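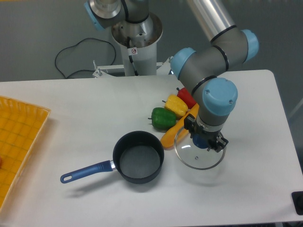 In Praise of Cooking the Same Thing Again

August 20, 2018

I have been eating more or less the same supper for most of my grown-up life, and I would like to put in a kind word for it. It is peppers and onions cooked slowly in one pan, with rice or bread or an egg depending on what is in the house, and if I have cooked it once I must have cooked it a thousand times. I'm not bored of it. I am a little bored, though, of being told that I should be.

You will know the sort of telling I mean. It comes in the weekend supplements, under headings about getting out of a rut, and it comes on the backs of packets, and it comes from perfectly kind friends who have just been on a course. Everybody seems to agree that a good home cook is one who never makes the same thing twice in a fortnight. I used to believe it too. When I lived in Vostby I had a shelf of cookery books so heavy that it came off the wall one night and took a good deal of plaster with it, and I should think I had cooked from perhaps four of them (and from one of those, only the page about dumplings).

What I had instead of suppers, in those years, was projects. I would read a recipe on the bus, go a long way out of my way for a jar of something, and then sit down to eat at a quarter to ten, cross and full of bits of cheese from waiting. The jar went to the back of the cupboard. When I moved out I found two jars of the same tamarind paste, both opened, both with exactly one spoonful gone, and I remember standing there feeling rather ashamed of myself.

The change came when I took a room in Jastness, above a shop that sold wool. The kitchen had one ring that worked and one that worked if you spoke to it nicely, and the grocer at the bottom of the hill kept peppers, onions, potatoes and not a great deal else. So I cooked peppers. The first few times they were dreadful, burnt at the edges and raw in the middle, and I put too much vinegar in because I had read somewhere that vinegar was clever. But there was nothing else to be had, so I did it again, and again, and some time in October I noticed that it had become very good indeed.

I hadn't learned anything you could write down, really. I had got used to the sound of it. There's a point at which onions stop hissing and begin to mutter, and if you put the peppers in then, they go soft and sweet, and if you put them in before, they sulk. I can hear it now from the next room with the wireless on. No recipe gave me that, and I don't think one could have, however nicely it was laid out.

People will say, quite fairly, that there is a whole world of food out there and life is short. I do see that. I went to Navarrete one spring and ate things I still think of with real longing, and I wouldn't want anyone to read this and cancel their holidays. But the woman who kept the guest house there made the same bean stew every evening we stayed, and when I asked her whether she ever fancied a change she looked at me as if I had asked whether she ever fancied a different set of feet. It was the best thing I ate on the whole trip. I had seconds every night and so did everybody else at the table.

I suspect the real trouble is that we have muddled up cooking with going out. When you go out you want a surprise, and quite right too, you are paying for one. At home, at the end of a long day, with wet shoes and the post to open, I don't want to be surprised by anything. I want my hands to get on with it while my mind wanders off. Some of the best thinking I have ever done has been over a chopping board, and I couldn't have done a scrap of it if I'd been peering at a page to see whether it said teaspoon or tablespoon.

It is cheaper as well, though I hardly like to mention it. The market at Biltov sells peppers by the bag at the end of the day, 90 pence if you don't mind a wrinkle or two, and as I always know what I am going to do with them I never throw one away. My mother would have approved of that, having cooked seven suppers in strict rotation for as long as I lived under her roof. As children we grumbled about it terribly. I would give a great deal now to come in from the cold and know, from the smell on the stairs, which supper it was.

So if you have a dish of your own, the one you make when you can't think what to make, I hope you will go on making it and stop saying sorry when you put it on the table. Mine is on tonight, with an egg.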